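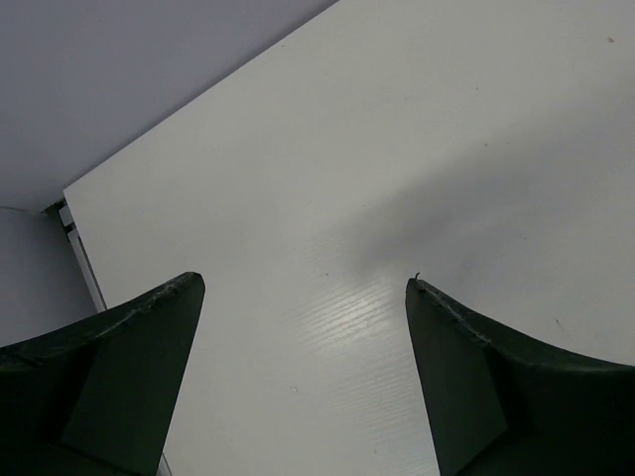 In Praise of the Big White Table

I've been promising to write about the table for ages, and then the fall sale ate two newsletters in a row, so let's do it now before the holiday orders eat the rest of them.

If you've come to the Halgate workroom at any point since the summer you've leaned on it, cut on it, or set your coffee down on it (I saw you). It's white, it's large, and it's a matte laminate, and I'm going to spend a whole newsletter item on it because it has changed the way I work more than any tool I've bought in years.

The old one, for those who remember, was brown. It was a lovely old door on sawhorses and it had a dip right where you'd want to lay a pattern piece. I loved that door! I also cut two linen aprons a half inch short on it, and I'm still wearing one of them. Dark thread vanished on it, pins vanished on it, and by four in the afternoon in November you were basically sewing by feel.

So when Bognár, the office furniture place out on the Dedton road, was clearing out its back warehouse, I drove over with a tape measure and a blanket and very little plan. They had tops stacked up against the wall, mostly glossy. I almost took a glossy one. It was prettier standing up, I'll admit that. Then I laid my phone flashlight across it and got a big bright stripe right back in the eyes, and I thought about doing that to myself all winter under the overhead lights. The matte one just sat there being white. It was $200, the legs were another $100, and the nice man loaded it for me while I tried to look like I was helping.

What I like about it, now that I've had a few months with it: you can see everything. Pins, needles, the little snipped-off tails of thread, a navy button that rolled off a card. If something is going to end up in somebody's sock, I'd like to know about it first. The surface is smooth too, so slippery fabrics slide a little. That drove me nuts for the first week and then I started putting a strip of rubbery shelf liner under the far end of the fabric and now I don't think about it. Cottons and wools behave just fine.

It's also honest about color, if that makes sense. On the brown door every blue looked a bit green to me. I picked out the binding for the Brellham quilt on that door, took it outside, and had to go right back in and pick it again. A plain white background is so much easier on the eyes when you're trying to match a thread.

Now, the cleaning, because I get asked about this every time. People hear "white table" and they picture me scrubbing all day. I don't! Most evenings I brush the lint off with a dry cloth and then go over it with a damp one and a drop of dish soap, then dry it. Marking chalk comes right off. The blue washable pen comes off if you catch it the same day, and if you don't, it comes off with a bit more muttering. Ballpoint is the one to watch. A little rubbing alcohol on a cotton ball got mine up, but try it on a corner first, your top may not be my top. Please skip the scouring powder. It will take off whatever has landed there and leave you a shiny patch, and a shiny patch on a matte surface is forever.

Irons stay on the pressing board. I know it's farther away. A hot iron on laminate is a mistake you only make the once, and I'd like none of us to make it here. Same goes for glue guns, which need to sit on the ceramic tile by the window, and for the rotary cutters, which need a mat under them every time, even for one tiny cut, even if you're very careful. A scratch in a white top picks up every bit of gray going and then you're looking at it for years.

One thing I'd do differently: I'd think about the edges before buying. I didn't even look. I was so pleased about the matte finish that I forgot you spend half your life leaning your forearms on the edge of a cutting table, and I've since taken to wearing long sleeves when I'm doing a big layout. I'd also raise it sooner. I worked at regular desk height until September and my back told me all about it. It's up on blocks now and the difference is silly. If you're shorter than me, there's a step by the radiator, just pull it over.

A few of you have asked if the table can be used outside of class time, and yes, of course it can. The room is open for cutting out on the usual afternoons and you're welcome to bring your own fabric and spread out. It makes such a difference to have the whole piece of cloth flat in front of you. I used to cut curtains on the living room floor with the dog lying on the lining, so I do sympathize with anyone still doing it that way.

The next open afternoon is 8th November, and I'm planning to get a start on the felt ornaments for the window. We need 200 of them for the display, if you can believe it, so if you have fabric scissors and an hour to spare I'd be so glad of the company. I'll have the templates printed out and the good red felt already pressed. Bring a pencil, leave the ballpoint in the car.

And if anybody is going past the Dedton road, I hear Bognár still had a couple of the narrower tops left. I'm trying very hard to stay away from there. I have nowhere to put one, although if I moved the button cabinet over to the other wall it would probably fit along the back, and then we'd have somewhere for the ironing pile to go. I measured it last night. It would just about clear the door.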